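Powder coat lifting at bolt recesses – prep or cure?
Finishing and Coatings > Metal

lathebed_sid
Posts: 436
I have a batch of steel machine frames, matte black polyester powder, done by Rikolwood in August. The coating is sound on the flats but lifts in a ring at the bolt recesses once the fixings are torqued down. Film thickness on the flats is within spec. I have no reading for the recesses as the probe on my gauge is too wide to sit in them. Substrate is laser-cut mild steel, 3 mm, welded then blasted. I want to know whether this is a preparation fault or an undercure before I speak to them.

ochre_flange
Undercure would show on the flats as well. Do a solvent rub: white rag, MEK, 30 double rubs. If the gloss dulls badly or colour comes off in quantity, it is undercured. If it passes, look at the blast profile in the recesses. Blast media does not reach a blind corner well unless the operator changes the angle.

tinplate
Disagree with the first line. Thick sections heat slower than thin ones. If there is a boss welded behind the recess, the metal there can lag well behind the 3 mm sheet, and the sheet will be cured while the boss is not. The oven setting tells you air temperature and nothing else. Ask for the part temperature log.

lathebed_sid
There is a boss behind each one, yes. Rub test on the flat passed. Not tried in the recess yet.

Wide flat panels with the bolt head sunk in a round recess. 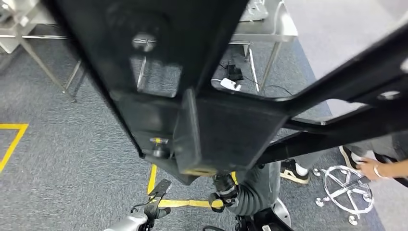
ochre_flange: a recess like that also tends to build too much powder at the rim and too little at the bottom. Faraday effect. The charge collects on the outer edge and the powder will not go down the hole. A thick rim is brittle, and the bolt head cracks it in a ring when it is tightened. That would match your fault without any cure problem at all.

tinplate
It would, but so would mine. Cut through one and look at the section. If the rim is well over the flat thickness, it is build. If it is even and soft, it is cure.

green_arbor
We had the same on a Krajewska job, 300 brackets. The cure was to mask the seating face and leave it bare under the bolt head, with a thin smear of grease. You should not be clamping through powder on a structural joint anyway – it creeps and the preload drops.

lathebed_sid
The customer wants full coverage for appearance. Masking was offered and refused.

green_arbor
Then mask the seat only, 2 mm smaller than the washer. Nothing shows once it is assembled.

ochre_flange
Agree with that, whatever the cause is. Gondico sell die-cut discs rated for the oven. Tape cut by hand lifts at the edge.

tinplate
Masking hides the symptom. If the bosses are undercured you will have corrosion there inside two winters. Get the log first.

lathebed_sid
Log requested. Merkance have a bench saw I can use, so I will section one of the rejects and post the thickness at the rim and at the bottom.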